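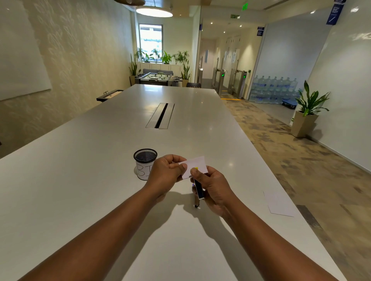
Unit 6: Sampling and Labelling in Small Archives

Notes to accompany the second lecture. Read with the reading list for Unit 5, which is still current apart from the chapter on microfilm.

6.1 Scope

This unit deals with the survey of an uncatalogued paper collection by sampling. It doesn't cover photographs, maps or bound volumes over A3, which need separate handling and are dealt with in Unit 8. The worked case is the Lultach deposit, the business papers of a seed merchant, received in 66 boxes with no list. The case is used again in Unit 7, so keep your workings.

6.2 Terms

Item: the smallest physical thing that can be moved on its own. A letter of three pinned sheets is one item.

File: a group of items kept together by the person or office that made them. A file may have no cover.

Series: files that result from the same activity and were kept in the same order.

Original order: the arrangement in which the creator used the records. The order in which boxes arrive at the archive is called received order, and the two should not be confused. In the Lultach deposit the received order was set by the removal firm.

Sampling frame: the full list of units from which a sample is drawn. If boxes are the units, the frame is the list of boxes. If the boxes have not been numbered there is no frame, and sampling can't begin.

6.3 Choosing the unit

Sampling by item gives the best estimate of condition but needs a count of items, which most uncatalogued collections lack. Sampling by box is quick but gives poor results where boxes differ a good deal from one another. The usual compromise is two-stage sampling. Boxes are drawn first, then items are drawn within each chosen box.

For the Lultach survey, 20 boxes were drawn from the 66 by random number table. Within each box, items were taken at a fixed interval from a random starting point. The survey examined 775 items in all. Of these, 267 showed damage that would prevent safe handling by a reader, or 34.5 per cent.

Note that this percentage is a plain proportion of the items examined. It estimates the proportion for the whole collection only if each item had the same chance of being chosen. A fixed interval applied to every box meets this condition. A fixed number of items per box does not, unless all the boxes hold the same quantity, and the results must then be weighted by box.

6.4 Error

Items in the same box tend to share the same history of damp, light and pests. Fifty items from one box therefore tell you less than fifty items from fifty boxes. The formula for a simple random sample ignores this and will give an interval that is too narrow. Use the between-box formula on the Unit 5 sheet.

Common faults in submitted work:

Drawing replacement boxes when a chosen box is hard to reach. The box on the top shelf is part of the frame.

Recording mould as present or absent with no note of extent.

Treating empty folders as missing data. An empty folder is a finding and should be recorded as one.

Quoting the result to two decimal places.

6.5 Numbering

Temporary numbers are given at box level before any item is touched. They run in received order and carry the prefix T, so that they can't be mistaken for final references. Write them in soft pencil on an acid-free slip placed inside the box at the front. The outer label repeats the number and nothing else. Titles on outer labels at this stage are guesses, and they tend to survive into the catalogue.

Never use adhesive notes, ballpoint or felt pen on the records. Metal fasteners are left in place during a survey unless they are cutting the paper. Their removal is a conservation task and is recorded separately.

Final references are built from series, file and item, divided by strokes. Do not build meaning into the numbers. The Pirnalik system, set as reading for this unit, used the second digit to show the decade. It failed when a file was found that ran across two decades. Khaemba discusses the case at length and suggests that a plain running number would have saved the later renumbering.

6.6 Reading

Faraji Khaemba, course reader, sections 3 and 4. Section 5 is optional and assumes some statistics.

The Coline and Caruso survey forms, both in the course folder. Compare the damage scales. Coline has four grades and Caruso has seven.

6.7 Exercise

Using the Lultach box summary in the course folder, calculate the proportion damaged for each of the 20 boxes, then the between-box variance. State which three boxes contribute most to the variance and suggest a storage cause for each. Maximum two sides. Due at the May workshop. Bring a printed copy.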